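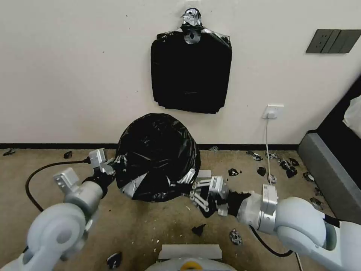
Clearing Up After Making Sessions: Notes for the Speaker
Zelo Community Learning, staff training day, 6 Oct 2022
Time allowed: 20 minutes, questions included

Opening. Welcome colleagues from Stokitz and Pudell. Explain that the talk covers carpeted rooms only. Workshops with hard floors have their own guidance, which was issued in September and remains in force.

Background. Zelo now has 193 bookable rooms, and in the last year they were used for 2,216 making sessions. The complaint most often received from the next group concerns small scraps left on the carpet. Silver and black pieces are the usual mention. Pause here and invite the audience to say what they find in their own rooms.

First point: large pieces before small. Bulky black material with silver on it should go into the bucket first, folded inwards. Scraps are then gathered by hand, beginning at the skirting and working towards the middle of the room. The vacuum cleaner comes last.
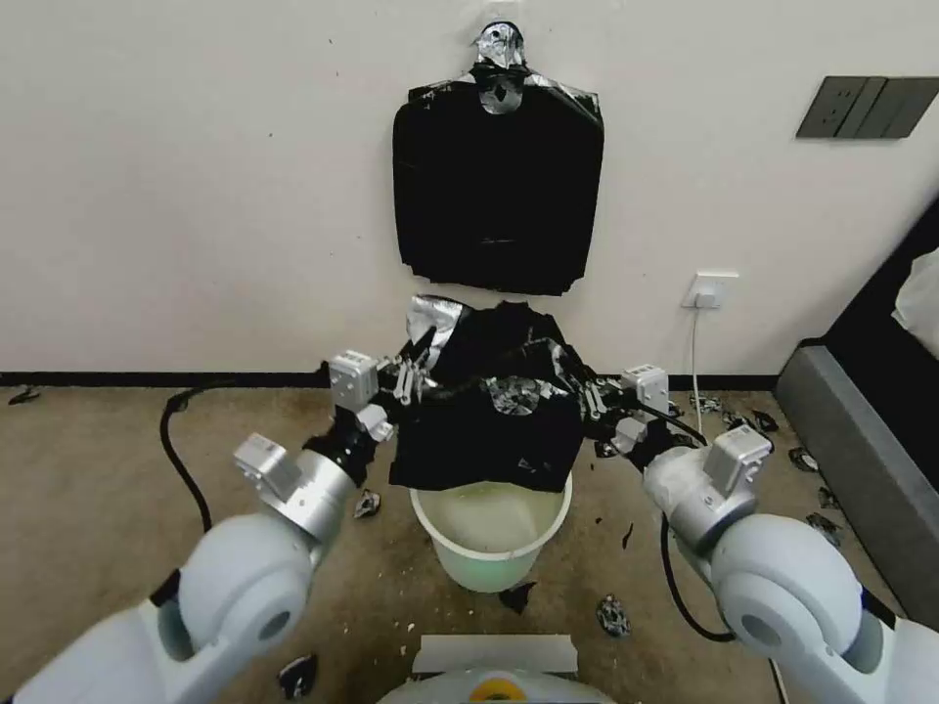 A colleague at Pudell wrote after the pilot that the bucket fills long before the floor is clear, and asked whether a second one could be kept in each room. The request was considered reasonable. Rooms at Pudell and Shi will receive a second bucket, and other sites may apply through the usual form.

Second point: finished work on the wall. Anything hanging is to be treated as finished and left in place until the group leader confirms otherwise. Staff should not straighten it or press down loose edges. Where similar material is in use on the floor, ask before

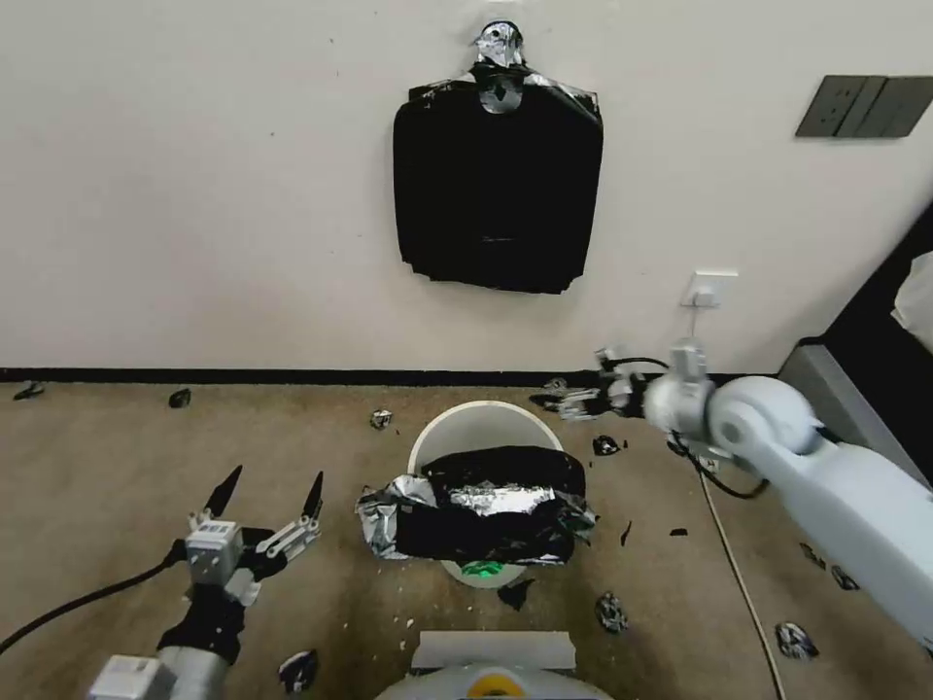 putting any of it in the refuse sack, as buckets are sometimes used to store work between sessions. A bucket with something standing above its rim should be set to one side and labelled.

Third point: cables. Lift a cable by hand and collect the scraps beneath it. The vacuum cleaner must never be run over a cable that is plugged in.

Move to questions. Copies of the room checklist are on the table by the door. Requests for further copies go to the Stokitz office.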